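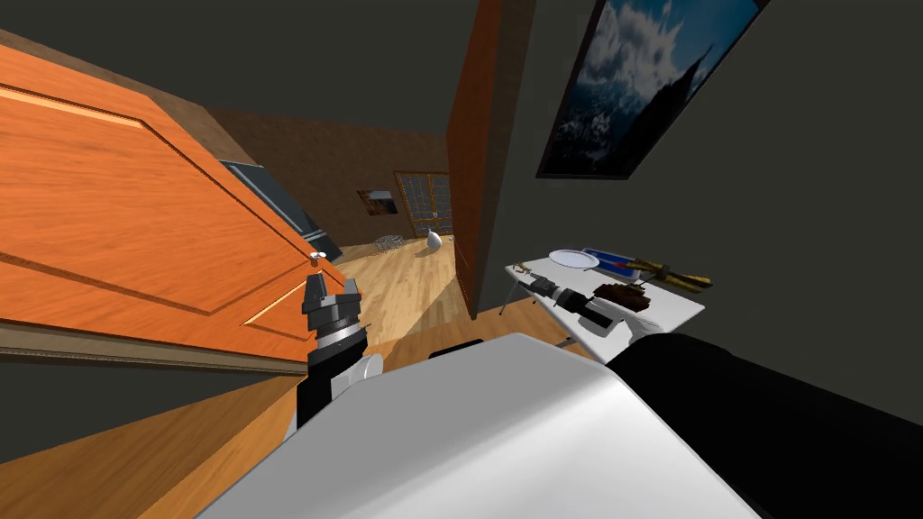

Door task, simulator view, left gripper below the knob.

The fault report was four lines long. Benedicta Sowah read it at 6:40 in the evening, after the other desks had cleared, and read it again because the fourth line did not fit the first three.

Line one said the left arm had stopped during the door task. Line two gave the joint, the wrist. Line three gave the torque at the time of the stop, which was well inside the limit. Line four said the stop had been requested by the right arm.

The right arm had no part in the door task. Its job was to stay over the white table and hold still until the left arm was done with the knob. Hurkard had written the sequence that way two years before she joined. The robot opened the door, the base rolled through, and the right arm came along for the ride.

She loaded the run and went to the moment of the stop. The door stood open. The left gripper was under the knob with its fingers pointing up. The right gripper lay across the near edge of the table. She checked the pose against the plan and it was 14 millimeters lower than the plan.

At the start of the run it had matched the plan exactly. She stepped forward one second at a time and plotted the height of the right wrist. The line was flat, then it sloped. It never jumped. The arm had been commanded to hold and had reported that it was holding, and the whole time it had been going down.

The contact model had then done what it was built to do. The gripper touched the table, the touch was not expected, and the safety layer, a package called Tam, stopped both arms. Tam did not care which arm was at fault. It named the one that felt the contact and stopped everything.

So line four was correct. That left the sinking.

She wrote to Wisex, who supplied the arm controller, and got an answer from their night support in nine minutes. The answer said that a holding arm does not drift in simulation, there being no oil to leak and no brake to slip. It suggested she check her table height.

She checked her table height. It was the same in every file.

She ran the task again from the same start and got the same slope. She ran it with the door removed and the slope was gone. She put the door back, locked it so that it could not swing, and the slope was still gone. When she unlocked the door and let the left arm push it, the right arm sank.

She got a cup of water and drank it standing up.

The two arms shared a body. When the left arm pushed the door, the door pushed back, and the body turned by a small amount. The controller knew this and was supposed to correct both arms for it. She opened the correction routine. It was 36 lines, with a comment at the top that said "do not touch, works." The correction was applied to the left arm on every cycle. It was applied to the right arm on every cycle in which the right arm was moving.

A holding arm was not moving. It was left out.

The height reading had the same gap. It was worked out from the joints and from the last body position the right arm had been given. The joints had not changed and the body position was old, so the arm reported the height it had started with. It had no other number to report.

She changed the condition, rebuilt, and ran it. The right wrist stayed level. The left arm finished the pull, let go, and the base rolled through the doorway onto the lit part of the floor. No stop.

It was 8:15. She set up a batch of 2,000 runs with random door weights and went to find the release list.

The controller had gone out in July. The release list had one customer on it, Zasteo, with 5 units. She looked up what the units did. They worked in a kitchen that made meals for two hospitals. The left arm opened the cold room. The right arm held a tray.

She went back to the plot. Fourteen millimeters was the result for this door. The cold room door was listed at four times the weight, with a seal. She put the seal force in by hand and ran one case. With no table below it, the right arm went down until the door came free, and then, with the load gone, the body turned back and the arm came up fast.

She ran it a second time and wrote down the speed of the wrist on the way up. It was over the limit for work near people. Tam had not stopped it. Tam compared the speed against the reported height, and the reported height was a flat line.

The procedure for this was on page one of the binder. Stop the units first, then write the report. Benedicta had signed the page in her first week, along with everyone else, and had not opened the binder again until now. The stop needed a name, a reason of no more than one sentence, and a second approver. The second approver's phone rang eleven times.

She read the rest of the page while it rang. Near the bottom it said that if no second approver could be reached, the first could proceed alone and would answer for it.

In the reason box she typed: right arm does not know where it is when holding. She pressed the key. The console showed five green rows. Four of them went gray, one after another. The last stayed green, with a note beside it that said busy, task in progress, open door.

She called the kitchen. A man answered with a lot of noise behind him.

"Is anyone standing near the cold room?" she said.

"Hold on," he said, and put the phone down on something hard.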